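Skarnik Two-Arm Bench Kit, four months on: good arms, and one fault you should know about

Posted February 26, 2019
Filed under: Bench equipment, Long-term reviews

We bought the Skarnik kit in October to replace a single-arm setup from Tinton that had run out of reach and out of spare parts. The kit is two arms with parallel grippers, a wrist camera for the arm that does the close work, the mounting brackets, and a controller box that sits under the bench. The frame is your own problem. Ours is aluminum extrusion with a white printed top and floral walls, which the kit's software had no trouble with after calibration.

I held this review back because of a gripper fault that showed up in the first weeks. I wanted to see whether the firmware update cured it. It did, partly.

Setup

Mounting took a day. The brackets are solid and the bolt pattern fits standard rail, so there was no drilling. Cable routing is less well thought out. The conduit supplied for the upper joints is stiff, and on our first attempt it pulled against the wrist when the arm folded back on itself. Leave more slack than the manual shows, and check it again with the arm at full stretch.

Calibration of the work surface is done by driving each arm to a set of points and confirming them by hand. It is slow and it works. I have redone it twice, once after moving the bench and once after the fault described below. 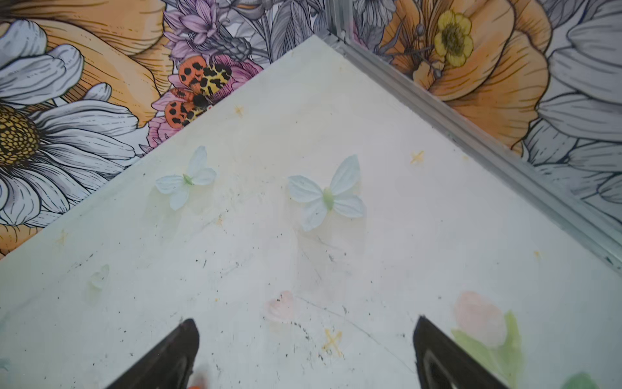 The calibration file is saved on the controller only. There is no export button, so if you swap the box you start over. Skarnik support told me an export option is planned, with no date given.

Daily use

Motion is smooth and quieter than the Tinton. The arms repeat well enough for picking up hand tools, small stationery and plastic parts. Teaching a new pick takes a few minutes once you know the menus, which are badly labeled. "Hold," "Keep" and "Lock" are three different settings, and the manual explains two of them on different pages.

The grippers are plain black fingers with no padding. They mark easily, and the marks make no difference to how they hold.

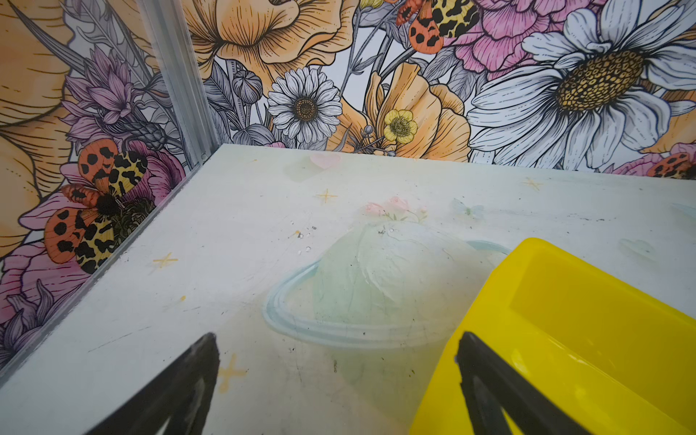

Open fingers over the work surface, with the yellow tray at right.

The fault

The job that exposed it was a simple one. One arm picks up a screwdriver, lifts it, carries it over the bench and sets it down in a new spot. On a long run the gripper would let go partway through the carry. There was no alarm. The arm finished its path with nothing in its fingers, made the motion of setting the tool down, and reported a completed cycle.

I blamed the tool at first, then the finger alignment. Neither was the cause. The log showed the grip motor getting warm during a long hold, and the controller cutting its current to protect it. Cutting the current is reasonable. Doing it without stopping the arm or telling the operator is a design mistake, and I would call it a safety matter. A flat-blade screwdriver dropped from full height lands hard. One of our drops came down beside the water tray, and another went off the edge of the bench to the floor, where a person could have been standing. 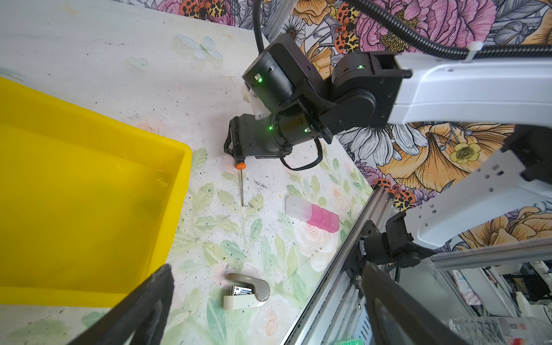 Second arm above the orange-capped screwdriver, stapler and pink container nearby.

I reported it with the logs attached. Support answered in two days and asked for the controller's serial number. A firmware update followed. The current cut is still there, but the arm now pauses and the controller beeps when it happens. The beep is faint -- in a room with a fan running you will miss it.

The update does not fix the cycle counter. A dropped part still counts as a completed one if the operator presses Resume after the pause. If you use those counts for anything, keep your own.

A second, smaller complaint: the indicator lights on the joints are no help here. On our unit they stayed green through every drop. They tell you the motors have power and are talking to the controller, and that is all they tell you.

What we changed

Agyeman sells an add-on grip sensor that reads finger position and trips the stop circuit if the fingers close past a set width. We fitted one to each arm. Wiring was easy, although the connector is not keyed and can be plugged in backward. With the sensor in place the arm halts as soon as a tool slips out, and the counter is not touched.

We also shortened the holds. Long carries are broken into two moves with a set-down between them, and the grip motor stays cooler.
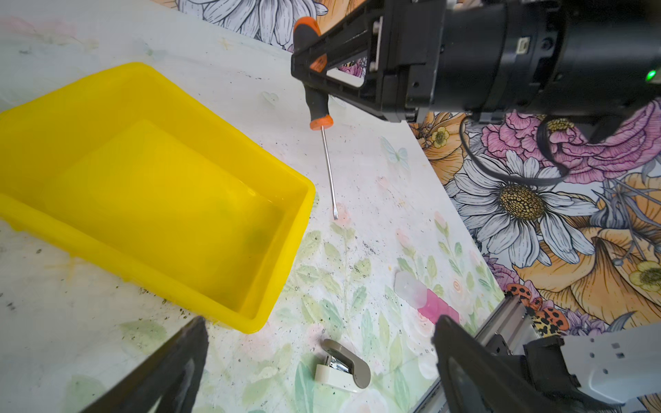
Retesting after a change like this should be done with the object that failed, at low height, before going back to the full path. I run it with the tip just clear of the bench. The long, thin shaft of a screwdriver makes a fair test, as any slip in the fingers shows up at the blade end first, and with a tray of water standing close by I want to see that before the arm travels any farther. I stop the run if the shaft starts to lean. Skarnik's own check uses a foam block, and ours passed that check every time, including on the old firmware.

Compared with the Curkau

The Curkau kit is the other one people ask me about. I used one for a short period at a previous job. Its arms are slower and the reach is shorter, but a lost grip stops the machine and puts a plain message on the screen. If you will be running jobs with nobody at the bench, that counts for more than speed.

Verdict

The Skarnik arms are well built and I am keeping them. I would not run them unattended as shipped. Install the current firmware before the first job, budget for the grip sensors, and keep people back from the bench edge while a tool is being carried. Skarnik should put the warning about long holds on the first page of the manual. At present it is in the appendix, under motor care.

Rating: 4 out of 5 for the arms, 2 out of 5 for the controller.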